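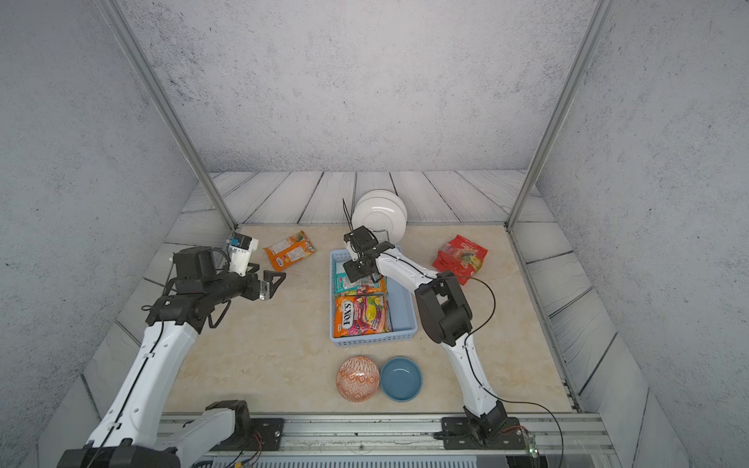 Fig. 1. The two-arm cell at the Garkside workshop, both bases bolted to the front rail.

Reading time: 4 min

Handout: looking after the sweet-sorting cell

Welcome to my favourite hour of the course! Today we stop writing code and get our hands on the thing itself. Lendance (our name for this cell) only needs a little care, but it needs it every session.

Start with the power off. Go along the front rail and check each base bolt with the hex key. Then follow the cables up the arms, past every joint, feeling for stiff or flattened spots. The elbow loop wants enough slack for a full swing – too little and it tugs, too much and it drapes over the sweets.

Next, the fingers. Wipe the inner faces, power up, and run 40 open-and-close cycles with nothing between them. Listen! A dry click means stop and write it in the log.

Last comes the wrist camera. Clean the lens, then look at the live view. You want both fingertips showing, plus a good stretch of table.

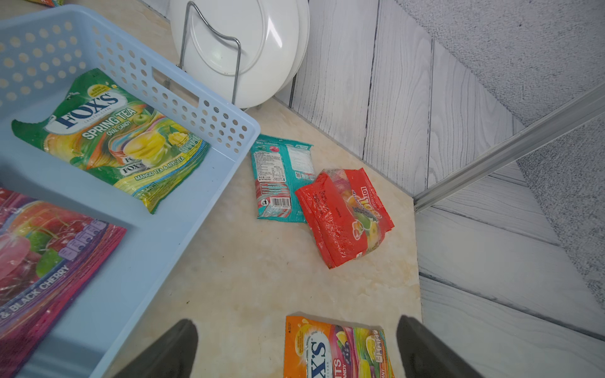

Rivadeneira adds that shiny wrappers fool the focus check, so do it on the plain tabletop first and bring the bags in afterwards.

Log sheets go in the Ginthorpe folder by the door.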